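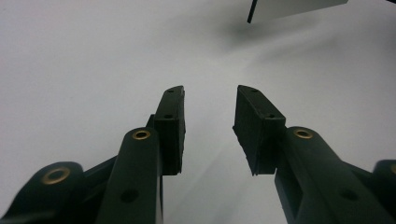

歌手のOdette Bessonさんは、五年ぶりのアルバム「Sirnunell」を来年の四月に発表する。所属するレーベルColletから出る三枚目の作品で、全曲が二人の声のために書かれている。ひとつはBessonさん自身の声、もうひとつはバンドUstanceで長く一緒に歌ってきた低い声の仲間である。二つの声はほとんど重ならず、しかし離れもしない。冒頭の写真に、暗い緑の二本の指が狭いすき間をはさんで向かい合っているのが写っているが、私がこのアルバムを初めて聴いたときの印象は、ちょうどあのすき間の幅だった。触れそうで、まだ触れていない。その距離のまま最後の曲まで進んでいく。

インタビューは2022年12月30日の午後、ライブハウスGristivgateの二階の小さな楽屋で行った。前の晩に年内最後の公演が終わったばかりで、Bessonさんの声は少しかすれていた。お茶に蜂蜜をたっぷり入れながら、ゆっくりと、よく考えて話す人である。会話はフランス語で、日本語訳は私がした。歌の言葉についての話が多かったので、訳すときに迷ったところもいくつかある。

最初に、なぜ五年もかかったのかを聞いた。

「かかったのは三年です。そのまえの二年は、何も書いていませんでした」とBessonさんは言う。「二枚目のあと、ツアーが長くて、家に帰ったときに自分の部屋の匂いがわからなくなっていました。他人の部屋みたいでした。それで少し休もうと思って、休んだら、休むのが上手になってしまいました」

そのあいだ、彼女は近所の合唱団に入っていたそうだ。名前を出さずに申し込み、アルトの後ろの列に立った。先生は彼女に、母音が広すぎると何度も注意したという。

「広すぎる、と言われたのは初めてでした。ポップスの録音では、マイクが近いですから、母音は広いほうが気持ちがいいんです。でも合唱では隣の人の母音に合わせなければならない。私は三十年歌っていて、人に合わせることをあまり知らなかった。恥ずかしかったですが、面白かったです」

この経験が、二つの声のアルバムという考えにつながった。ただし、最初からデュエットを作るつもりだったわけでもないらしい。はじめのころのデモは全部一人で歌っている。何曲かを聴かせてもらったが、完成版とはずいぶん違う。テンポが速く、リズムマシンの音が前に出ていて、二枚目のアルバムの続きのように聞こえた。

「そうです、続きでした。だから捨てました。Colletの人たちは困ったと思います。もう発売の相談を始めていましたから」

捨てた、というのは本当に全部ですか、と私は聞いた。

「一曲だけ残りました。表題曲の『Sirnunell』です。あれはサビだけ残して、あとは書き直しました。歌詞の下書きは100まで番号をつけて、そこでやめました。番号をつけるのが目的になりそうだったので」
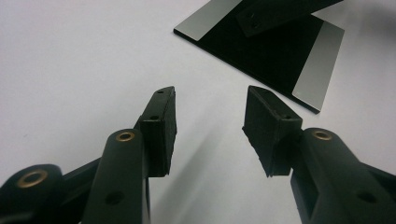
「Sirnunell」という言葉の意味をたずねると、彼女は少し笑って、意味はありません、と答えた。祖母が子どもを寝かせるときに使っていた音で、家族の誰もつづりを知らなかった。Bessonさんは曲を登録するときに初めて文字にした。エルを二つにするか一つにするかで姉と電話で言い合いになり、姉は今でも一つが正しいと思っているそうだ。

私は日本語で書く者として、意味のない言葉をどう訳すべきか相談した。彼女の答えは簡単だった。

「訳さないでください。読めなくてもいいです。読む人が自分で音を決めたら、それがその人の曲名です」

そういうわけで、この記事でもアルファベットのまま書いている。

音の話に移る。アルバムの中心になる五曲目は、テンポが104で、終わりまで変わらない。途中で速くなったように感じるところがあるが、それはベースが抜けて、二人の息つぎの位置がずれるからだと彼女は説明してくれた。私は何度聴いても速くなったと思っていたので、帰ってからメトロノームを出して確かめた。彼女の言うとおりだった。

「息は編集で消すことが多いですね。きれいになりますから。今回は消さないと決めました。エンジニアは一度、親切で消してくれたんです。聴いたら、二人とも部屋からいなくなっていました。歌は残っているのに。それで全部戻してもらいました」

録音は二人同時に、同じ部屋で行われた。Ustanceの時代には、各自が別の日に来て、自分のパートだけを歌って帰るのが普通だったという。忙しかったし、そのほうが安く、失敗も直しやすい。今回は一方が間違えると、二人とも最初から歌い直さなければならなかった。

「相手が間違えたときは、私は優しい顔をします。私が間違えたときは、相手は優しい顔をしません。二十年の友だちですから」

Ustanceの再結成はあるのか、という質問も、私はしないわけにいかなかった。ファンの手紙を読むと、この話題がいちばん多い。Bessonさんはお茶のカップを置いて、しばらく窓のほうを見ていた。

「よく聞かれます。怒ってはいません。でも答えはいつも同じで、バンドは解散していないんです。発表したことがないでしょう。ただ集まっていないだけです。ドラムの彼は今、パンを焼いています。とてもおいしいです。彼にパンをやめてもらう理由が、私にはまだ見つかりません」

では理由が見つかれば、と私が続けると、彼女は「あなたは上手ですね」と言って、次の質問を待った。

話はもう少し現実的なことに進んだ。新しいアルバムのツアーは、大きな会場を使わない予定である。Gristivgateの定員は200人で、彼女はこれより広いところでは歌わないと事務所に伝えてある。収入の面では難しい決断だったはずだ。

「計算はしました。計算をしない人だと思われていますが、私は数字が好きです。二枚目のツアーの最後の会場では、切符が2,394枚売れました。その数字を今も覚えているのは、終わったあとに誰の顔も思い出せなかったからです。うれしいはずの夜に、数字だけ持って帰りました。昨日の晩は、前のほうに赤い帽子の女の人がいて、二曲目で泣いて、四曲目でくしゃみをしました。そういうことを覚えていたいです」

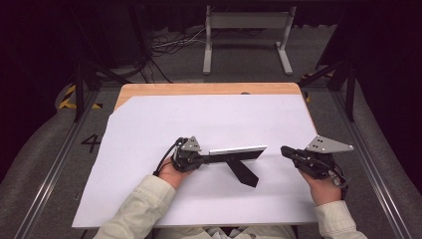

一方で、小さい会場には小さい会場の苦労がある。二人の声の音量がほぼ同じなので、スピーカーの位置が少し悪いだけで片方が消えてしまう。前日の公演でも、リハーサルの予定が一時間のびて、開場が遅れた。寒い中で並んでいた人たちには申しわけなかった、と彼女は二度言った。四月からの公演では、開場の時刻を最初から遅めに書くつもりだという。

私はその公演を後ろの壁ぎわで聴いていた。新曲は四つ演奏された。表題曲はまだ歌詞が決まっていないところがあり、Bessonさんは三番を途中からハミングで歌った。客席ではそれを演出だと思った人が多かったようで、静かな拍手が起きた。このことを話すと、彼女は顔を手でかくした。

「忘れたんです。決まっていないのは二行だけで、そのあとは決まっていたのに、忘れました。でもハミングのほうがよかったと言う人が三人いました。困りますね。今、本当にハミングにしようか考えています」

録音はもう終わっているのではないか。そう聞くと、表題曲の声だけは年が明けてからもう一度録る約束になっているとのことだった。Colletの担当者は、これが最後です、と書いたメールを送ってきた。彼女はそのメールを印刷して、台所に貼っている。

若いころに影響を受けた歌手について聞いたとき、彼女は名前をあげるのを断った。名前を言うと、記事がその人の話になってしまうから、という理由だった。かわりに、子どものころ家にあったラジオの話をしてくれた。つまみがこわれていて、二つの局が同時に聞こえる場所でしか音が出なかった。片方は歌謡曲で、もう片方は船のための天気予報だった。

「歌の人と天気の人が、いつも一緒に話しているみたいでした。私は天気の人のほうが好きでした。声が落ち着いていて、風の強さを言うときも歌の邪魔をしないんです。大人になって、デュエットの低いほうの声を考えるとき、あの人のことを考えます。相棒には言っていません。天気予報と言われたら怒るかもしれない」

この記事に書いてもよいか確認したところ、彼は日本語が読めないので大丈夫です、という返事だった。

最後に、日本での公演の可能性をたずねた。Bessonさんは一度だけ、Ustanceのツアーで日本に来たことがある。そのときは三日間の滞在で、ホテルと会場の間しか見られなかった。覚えているのは、朝、ホテルの近くの小学校から聞こえた合唱の練習だそうだ。

「同じところを何度も繰り返していました。四小節くらいの短いところを。私は窓を開けて、下のパートを一緒に歌いました。聞こえなかったと思いますけど。もしまた行けるなら、もっと長くいたいです。会場は、これくらいの広さで探してください」

彼女はそう言って、楽屋の壁を手でたたいた。下の階ではもう片づけが始まっていて、机を動かす音がしていた。Bessonさんは残りのお茶を飲み、夜の列車に乗るために荷物をまとめ始めた。

アルバム「Sirnunell」はColletより四月発売。曲順と公演の日程は、決まりしだいレーベルから発表される。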